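Brivari issues free repair for Teuber home arms after grip fault

2024-09-03 – Brivari, maker of the Teuber two-finger home robot arm, is offering every Teuber owner a free software update and, where it is needed, a new set of fingertips, after a fault was found that can make the gripper close a second time when it should be holding still.

We would like to say first that we're sorry, and that we are grateful to the families and helpers at the Cirkside trial homes who wrote to us so patiently about what they were seeing. There have been four reports since June. In each one the arm had picked up a small household object, paused, and then squeezed again with more force than it was asked for. One person's finger was pinched while taking an object from the arm, and we are glad to say that no medical care was needed.
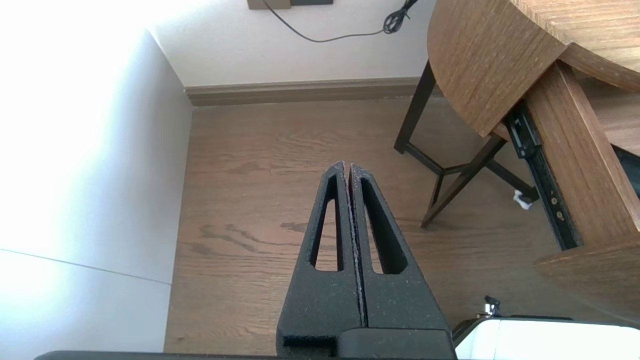
Teuber gripper with its two fingers together, over a wood floor.

The cause, as best we can explain it in everyday words, lies in the way the arm decides that it has a good hold. Fine dust and fibers collect on the rough surface of the fingers over weeks of ordinary use, and the hold check, which was tuned on clean fingers, can then read a firm grip as a slipping one. The arm does what it was taught to do with a slipping object and closes harder. We should have tested for this sooner, and we have now added worn and dusty fingers to our regular checks.

The fault shows up most with smooth, slim things – remote controls, phones, eyeglass cases – and those are exactly the things people most often ask a home arm to fetch.
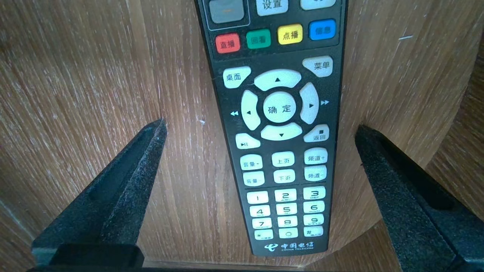
A television remote between the gripper fingers on a wooden surface.

"People let this machine into their living rooms and trust it next to their hands, and we take that very much to heart," said Itziar Sarmiento, head of product safety at Brivari. "I would much rather have you call us over a bit of dust than wonder whether your arm is all right."

The update limits the second squeeze and makes the arm stop and wait if its readings don't agree. It has been run through 948 test grips at our partner Doltolance without a repeat of the fault.
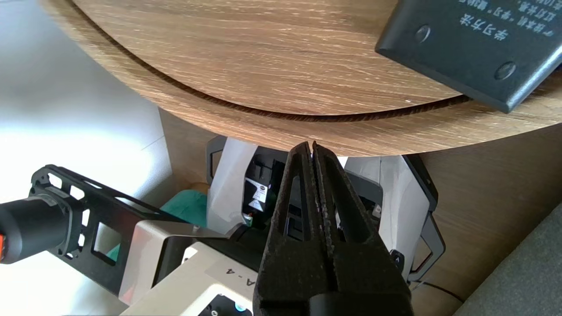 Until your arm has been updated, please don't take objects directly from the gripper. Let it set the object down and open fully first, and keep small children out of its reach while it is moving. Switch the arm off before you wipe the fingers, and use a dry cloth.

More than 300 arms are covered by the program. Owners will get a message through the Teuber app with the update, and anyone who would like help installing it can ask for a home visit at no charge. If your arm has squeezed twice, even once and even lightly, please leave it off and contact the Brivari owner care team.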